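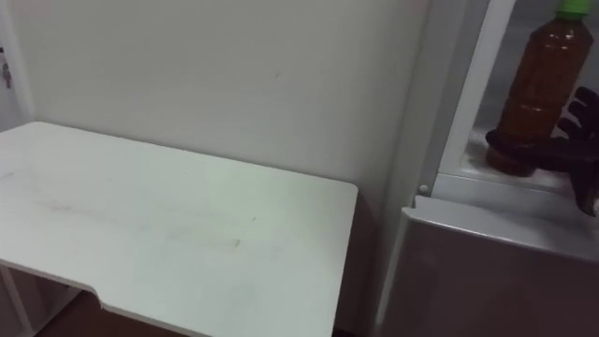 Bottle grasp inside the upper compartment, head camera view.

Jillora Refrigerator Station – Planning and Ordering Guide

The Jillora station is a small-room test setup for humanoid robots working with household storage. The supply covers the furniture, the appliance and the floor layout. The robot, its hands and its controller are ordered separately, either from Eltmont or from the buyer's existing supplier.

What the station includes
Two-door upright refrigerator, upper and lower compartments
White desk on metal legs
Starter set of bottles with screw caps
Layout drawing and floor marking template

Space
Allow a clear floor area in front of the refrigerator of at least 253 cm by 253 cm. The upper door needs 70 cm of free swing. Place the desk against the side wall so that its end does not enter the door arc. A floor that is level to within normal building tolerance is sufficient. Thick carpet is not suitable for walking robots.

Cable routing is the item most often left out of a room plan. A tethered robot needs slack for turning between desk and refrigerator, and the slack has to stay clear of the feet and the door handle. Quote requests should state whether the robot runs tethered or on battery.

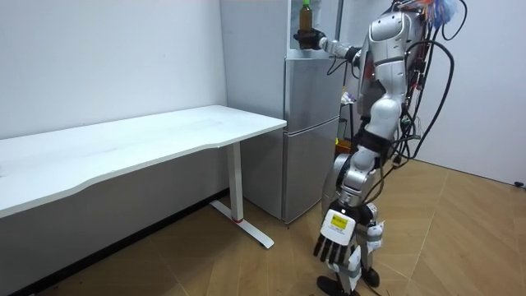

Humanoid at the two-door refrigerator with a capped bottle in its raised hand.

Reach and hands
Bottle tasks at this station use both the interior shelf and the space at the top of the refrigerator. Check arm reach at both heights before ordering. Hands with articulated fingers can hold a bottle by the body; simple parallel grippers may need wider pads, available as option F.

Cameras
One camera at the robot's head and one fixed camera beside the work area are the recommended minimum. The head view loses part of the bottle behind the fingers during a grasp – budget for the fixed camera from the start. Mounts are included, cameras are not.

Budget lines
Station, complete: on quotation
Installation and layout check: 900 USD per room
Replacement bottle set: 47 USD
Spare door seal and hinge kit: on quotation

Consumables are a small share of the total. Desk tops and door edges pick up scuffs in regular use and are treated as wear parts, so they are not covered by the 12-month warranty. The Igwe service plan covers annual door alignment and one desk top per year.

Lead time
Orders confirmed by 14th October ship in December. Later orders are scheduled individually. The refrigerator travels upright and must stand for a day before it is switched on.

Compatibility
Firnen layout drawings can be reused without changes if the door swing is on the same side. State the hinge side on the order form. It cannot be changed after delivery.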